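Part-time upholstery assistant – Skestton workshop

Gidow Upholstery repairs and recovers chairs, benches and boat cushions for homes and small businesses. We are looking for a part-time assistant to join our Skestton workshop from March.

You will strip old covers, pull staples, mark and cut foam, sort fabric orders and help load the van. Most jobs are small, but we also have a standing order for restaurant seating that runs to 200 pieces a year.

Hours: 14 a week, mornings, starting at 8:30. More hours are possible in summer.

What we ask for: steady hands, basic measuring and the ability to lift a dining chair up a flight of stairs. Sewing experience is useful – we will teach you the rest. You need to be 18 or older. A driver's license is a plus.

You will report to Maricica Voicu, who runs the cutting room. New staff get a paid trial morning before either side decides.

To apply, send a short note about your work so far to Amancay Ulloa at the Skestton office, or drop it off at 109 Drilbridge Road before noon. No resume needed.

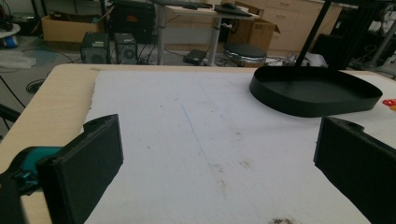 Foam sheet on a table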